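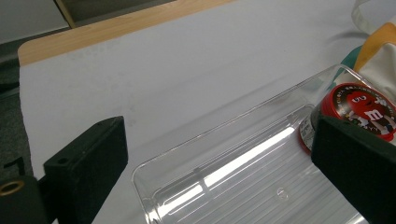
Naomi Muli wrote in to say that she'd had her Ploteo sitting in its carton since June, and that what finally got her going was being told she could set it up on the kitchen table and put it away again before tea. We've kept her comment at the top of this section, as it's just the sort of nudge we'd like to pass on. You don't need a studio for this press. You need a steady table, a bit of elbow room and an unhurried afternoon.

Section 3: Setting up your Ploteo tabletop press

This section takes you from the unpacked parts to your first proof. If you haven't yet checked the parts against the packing list, please go back to Section 2 and do that now, while the wrapping is still handy. If you bought your press second-hand, look at the maker's plate under the bed first. Presses marked Idahosa have a fixed top roller, and steps 6 and 7 don't apply to them.

Choosing your table

The press is heavier than it looks, and most of the weight is in the rollers. A dining table or a solid workbench is lovely. A folding card table is not a good idea, however sturdy yours has been over the years. You'll want 700 mm of clear depth from front to back so the bed can travel its full length without bumping a wall or your tummy.

Cover the table before you start. An old sheet or a length of butcher's paper will do the job nicely, and you'll be glad of it once the ink comes out. Smooth it flat where the feet of the press will stand, though. A fold trapped under one foot is enough to make the whole press rock, and you could spend a long while looking for a fault that isn't there.

CAUTION: Lift the press by the two side frames only. Never lift it by the handle or by the top roller.

Assembling the press

1. Stand the press on the table with the handle side facing you, or facing whoever will be doing the turning. Left-handers can swap the handle over, and it's explained in Section 6.

2. Press down gently on each corner in turn. If it rocks, wind the foot nearest the rock outwards, a little at a time, until it settles.

3. Wipe both rollers with a soft dry cloth. They leave the workshop with a thin film of oil on them, and it will show up as a grey bloom on your first print if you leave it there.

4. Slide the bed in from the left with the engraved grid facing up. It should glide in until it meets the lower roller, then stop.

5. Turn the handle slowly away from you and let the roller draw the bed in. If it goes in crooked, wind it back out and try again. Please don't push it straight with your hand while the roller is turning!

6. Loosen both pressure screws until the top roller clears the bed, then bring them down together, a quarter turn on one side and a quarter turn on the other, until you feel the roller just touch.

7. Check the two scales beside the screws. They should read the same. If they don't, back both screws off and repeat step 6.

NOTE: The felt blanket goes between the paper and the top roller, with the fluffy side down. It's easy to get this the wrong way round, and no harm comes of it, but your prints will look a bit patchy.

CAUTION: Keep fingers, sleeves, long hair and necklaces well away from the rollers while the handle is turning. If children are helping, let them ink the block, and keep the handle as a grown-up's job.
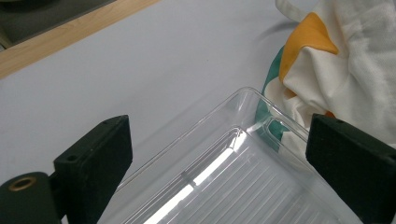
Reading time for this section: 4 minutes

Getting your paper ready

Good paper makes a world of difference, and it needn't be dear. The sheets packed in with the press come from Harnthorpe and weigh 100 gsm, a friendly weight for a first go. It takes the ink without fuss and it's cheap enough that you won't mind spoiling a few. When you're feeling more confident you can move up to something heavier, and with heavier paper it's worth dampening it first.

1. Put a little cool water in a shallow plastic tray, one that is larger than your paper on all sides. Any tray will do so long as it lies flat and has never been used for white spirit.

2. Lower the sheet in from one short edge so the air can get out ahead of it.

3. Leave it until it goes limp, then lift it by two corners and let it drip back into the tray.

4. Lay it between two clean towels and pat it all over. You want it cool to the touch with no shine on the surface.

NOTE: Thin Japanese papers should be printed dry. They'll fall apart on you in the tray, and it's a sad business fishing out the pieces.

Pulling your first proof

1. Squeeze a small line of ink onto your inking plate and roll it out in both directions. When it's ready it makes a soft hiss under the roller. If it sounds sticky, you have too much on, so scrape some back.

2. Ink your block with light, even passes. Lift the roller at the end of each pass so it turns to a fresh spot.

3. Set the block in the centre of the bed, using the grid to line it up.

4. Lay your paper over it, then the blanket, taking care not to let anything slide.

5. Turn the handle in one smooth movement until the block has come right out the other side. Stopping halfway leaves a line across the print, which we've all done when the phone rings.

6. Fold back the blanket and peel the paper up from one corner.

If your proof is pale all over, bring both pressure screws down a quarter turn and pull another. If it's pale on one side, check the scales again before you touch the ink. If the fine lines have filled in, go easier on the ink and leave the pressure alone. Whichever it is, change one thing at a time, and pencil the screw setting on the back of each proof as you go. Future you will be very grateful.

Using Iketus inks

Owners often ask us about Iketus water-based inks. They're fine in this press and the colours are gorgeous, but they dry quickly on a warm day, so have your paper ready before you open the tube. Clean the block and roller with a damp cloth as soon as you've finished. Don't let water run down into the ends of the rollers, where the bearings are.

Putting the press away

Back off both pressure screws until the top roller is clear of the bed. Take the blanket out and lay it somewhere airy to dry, flat if you can manage it. Slide the bed out, wipe it, and store it standing on its long edge beside the press. Cleaning the rollers and oiling the bearings are covered in Section 4.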